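Frequently asked questions about the Fomirero shelf fault

Last revised 02/06/2022 by Yetunde Okoro, Buchanan workshop

Since the fault notice went up we've had a steady trickle of emails, most of them polite. These are the questions that keep coming back, with the answers we've settled on. If you want the full fault report, ask at the workshop and bring a coffee, as it runs to 94 pages and the middle third is graphs.

What is the Fomirero fault?

On some Fomirero picking arms, the gripper carries on closing after it has already got hold of the item. The controller thinks the fingers are further apart than they are, so it keeps politely tightening up on a thing that has been held perfectly well for half a second. With a box of biscuits you get a dented box. With a small drink bottle you get a fountain.

There is a second half to it, which is less funny. When the grip force finally trips the limit, the arm is meant to stop and hold still. On the affected firmware it stops, forgets where it was, and heads for its home position by the shortest route. The shortest route goes through the shelf.

Which arms are affected?

Any Fomirero arm running gripper firmware 3 with the Flavton finger set fitted. The older rubber fingers don't seem to trigger it, though we've stopped recommending them for other reasons, chief among them that they smell.

If you aren't sure which firmware you have, open the service page on the controller and read the bottom line. If the bottom line is blank, you have firmware 3. We have raised this with the people who wrote it.

How was it found?

The hard way. In May our test cell at Buchanan was on a long overnight run, picking snacks and drinks from a clear tiered rack and putting them in a basket. The log shows 752 clean picks. The next one was a bottle of something orange and sticky.

Debora Fiore opened up in the morning and found the arm parked neatly at home, status light green, with the rack on the floor and the drink in places we are still discovering. According to the controller, the pick had been a success. It had also logged the item as "delivered", and in a sense it had been.

Was anyone hurt?

No. The cell was closed and the building was empty apart from the fridge. We treat it as a safety matter all the same, for the homeward swing more than for the squeezing. An arm that moves when it has told you it has stopped is the sort of colleague you don't lean across.

Can I keep using my arm in the meantime?

Yes, within limits. Keep the guard closed, run at reduced speed and don't pick anything that holds liquid, pressure or sentimental value. Chocolate bars and boxed goods are all right if you don't mind the odd one coming out a slightly different shape.

If your arm works in the open beside people, stop using it until the fix is in. There isn't a halfway setting for that one. We've been asked whether a strip of yellow tape on the floor would do. It wouldn't.

The status light is green. Doesn't that mean it's safe?

It means the light works. On firmware 3 the green light reports that the controller has no error to tell you about, and the whole trouble is that it doesn't know it has one. Use the isolator and check that the pressure gauge on the wrist line has dropped to zero before you put a hand anywhere near the fingers.

How do I tell if mine has the fault?

Put a folded piece of cardboard on the shelf and ask for a pick at the lowest force setting. Stand outside the guard. A healthy gripper closes, pauses and lifts. A faulty one closes, pauses, then closes a little more, as if it's had second thoughts. You can usually hear it, a small extra click.

Repeat it a dozen times. The fault is shy and prefers not to be watched. Ours went three days without showing itself once while two engineers sat in front of it on stools, and then did it during lunch.

Why do the clear racks make it worse?

They confuse the depth sensing. A clear acrylic shelf throws little bright reflections, and the edges more or less vanish from overhead. The controller reads a distance from the glare, decides the item is thinner than it is, and sets the finger width to suit. So it begins from a bad guess and the firmware then declines to change its mind.

You can help things along by turning down any lamp directly over the rack, or by running a strip of matte tape along the lip of each shelf. We tried frosted spray too. It worked nicely on the shelves and less nicely on Debora's sleeve.

Neither of these fixes the fault. They make it rarer, and a rare fault is in some ways more annoying.

What does the fix involve?

Two parts. The first is a firmware update that makes the gripper believe its own force reading over its position reading once it has touched something. The second is a small Grodo spacer that goes behind each finger and gives the position sensor a proper end stop. You need both. The update on its own leaves you with an arm that grips gently and still swings through the furniture.

Allow an afternoon. The update is quick, but the spacers go in behind the round bolts on the finger blocks, and one of those bolts will be tight. It'll be the one you can't get a wrench on.

Do I have to recalibrate afterwards?

Yes, and from scratch. Don't load your saved calibration, however fond of it you are. It has the old finger positions baked in and will bring the fault straight back, wearing a new version number. We know of one site that did this twice.

Will I be charged?

Not for the update or the spacers. If you want one of us to come out and fit them, we'll charge for travel outside the city and nothing for the labour. We can't pay for stock that got crushed, though we did look into it. The form alone would have cost more than the crackers.

How much testing has the fix had?

3,000 picks on the repaired arm, with a mix of bottles, bars, boxes and foil packets, on the same clear rack design and under the same rotten lighting. There were no over-closings and no unscheduled trips home. A few items were dropped, and we're counting those as ordinary clumsiness. All arms drop things.

We also cut the power partway through a number of picks, to see where the arm would go when it woke up. It now stays where it is and sulks until a person clears it at the panel. Some customers have found this irritating. We'd ask them to think about the alternative.

Why did your own testing miss it?

A fair question, and asked more often than the rest put together. Our acceptance tests used painted wooden blocks on a painted steel shelf. Wooden blocks don't squash and painted steel doesn't glare, so the arm got a glowing report for a job it would never be asked to do again. The tests checked that the arm stopped when told. They didn't check what it did a second later, and that was a plain oversight on our part.

The blocks have been retired. New firmware now has to get through a rack of real groceries before it leaves the building, and the homing move is tested with the shelf in the way on purpose.

Can't I just lower the grip force and leave it?

People have tried. The force limit is what sets off the homing swing, so a lower limit means it trips sooner and swings more often. You'll have fewer crushed bottles and a good many more knocked-over racks.

What should I do if it happens while I'm there?

Hit the emergency stop first. Don't try to catch the rack. Everyone wants to catch the rack, it's a natural urge, and it puts your forearm exactly where the arm is going. Let it fall. Then isolate the power, bleed the air, and write down what was on the shelf and in which spot before you tidy up. The layout matters to us more than the log does, given what the log thinks happened.

If something has leaked, keep it away from the connector at the base. Sugar and electrical contacts get along far too well.

Where do I report it?

Send a note to the Buchanan workshop with your firmware line, the finger set, and what the arm was trying to pick up. A photo of the shelf as it was laid out is useful. Please don't post us the bottle. We've had one, and the mailroom has asked that it be the last.

Is the workshop cell running again?

It is, on the repaired fingers, with the guard shut and the lamp over the rack turned down.
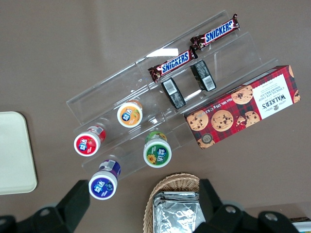 Solveig Brekke wrote in to ask that the answer on saved calibrations be moved to the top of the page, as she had fitted both spacers, run the update, loaded her old file out of pure habit and flattened a muesli bar before she'd read that far down.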